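Chapter 7
Chores, Allowance, and Shared Work at Home

In this chapter
What counts as a chore
Matching work to age
Paid and unpaid work
When a child refuses
Keeping a record

Siham and Walid Hijazi have three children, ages 5, 9, and 13. For several years the family had no plan for housework. Siham did most of it in the evening, Walid did the rest on weekends, and the children helped when one of the parents got loud enough. In July the couple sat down and wrote out every job that had to be done in the house during an ordinary week. The list filled both sides of a sheet of paper. The oldest child read it and asked who had been doing all of it up to then.

Families come to the subject of chores by different roads. Some parents were raised with a fixed list on the refrigerator door and assume their own children will have one. Others grew up in homes where the adults did everything, or where the oldest daughter did, and they want something different. A parent's own history has a strong effect on what feels fair, and two parents in the same house may not share it. Walid Hijazi had never washed a dish before he left home at 18. Siham was cooking supper for six people at 11. They agreed that their children should work, but it took them most of the summer to agree on what that meant.

7.1 What Counts as a Chore

In this book, a chore is a task that is done again and again, that helps the household run, and that a particular person is expected to do. Feeding the cat is a chore. So is taking the trash to the curb. Helping a neighbor move a couch is useful work, but it happens once and nobody was assigned to it in advance, so we do not count it here.

It helps to separate two kinds of chores. Self-care chores are the tasks a child does for himself or herself, such as making a bed, packing a school bag, or putting away clean clothes. Family chores serve everyone in the house. Setting the table, sweeping the kitchen, and folding towels belong to this second group. Young children usually begin with self-care chores and move on to family chores as they are able, though the line is not strict. A four-year-old can carry napkins to the table.

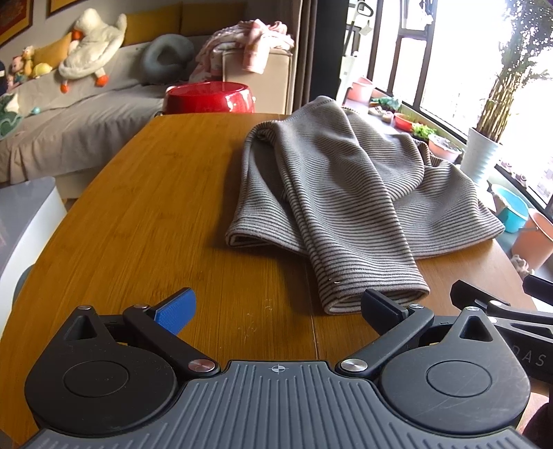 Parents sometimes leave self-care chores off the list altogether on the grounds that a child should do them anyway. This can cause trouble later. A child who spends fifteen minutes each morning getting ready without help has done real work, and a parent who used to do it has been given those fifteen minutes back. Putting the task on the list makes the change plain to both of them.

7.2 Matching Work to Age

Age is a starting point for choosing chores and should be treated as no more than that. Two children of the same age may differ a great deal in strength, patience, and attention. A better question is whether the child has watched the task done, has done it once with an adult, and can say what "finished" looks like. If the answer to any of these is no, the child needs more teaching before being left alone with the job.

Teaching takes longer than most parents plan for. The Hijazis' nine-year-old was told to clean the bathroom sink and did so by running the water for a minute. Siham was annoyed until she realized that she had never shown him the cleaner, the cloth, or the order in which to use them. She did the sink with him on the next two Saturdays. After that he did it by himself — not perfectly, but well enough that she stopped doing it over.

Doing a child's work over deserves a word of caution. When a parent refolds the towels in front of the child who folded them, the child learns that the work did not count. If the result is unsafe or unusable, call the child back and go through the step that was missed. If it is only uneven, leave it alone.

7.3 Paid and Unpaid Work

Few questions in this area divide parents as much as money. Some families pay for each chore. Some give a weekly allowance with no tie to chores at all. Many use a mixed plan, in which ordinary chores are unpaid and larger jobs, such as washing the car or cleaning out the garage, may be done for a set price.

Each plan has costs. Paying by the chore is simple to explain, but a child with enough money saved may decide that this week's dishes are not worth the price. A separate allowance avoids that problem and gives the child regular practice with saving and spending, but it offers the parent less to hold back when work goes undone. The mixed plan asks for more bookkeeping, and parents need to decide ahead of time which jobs fall on which side.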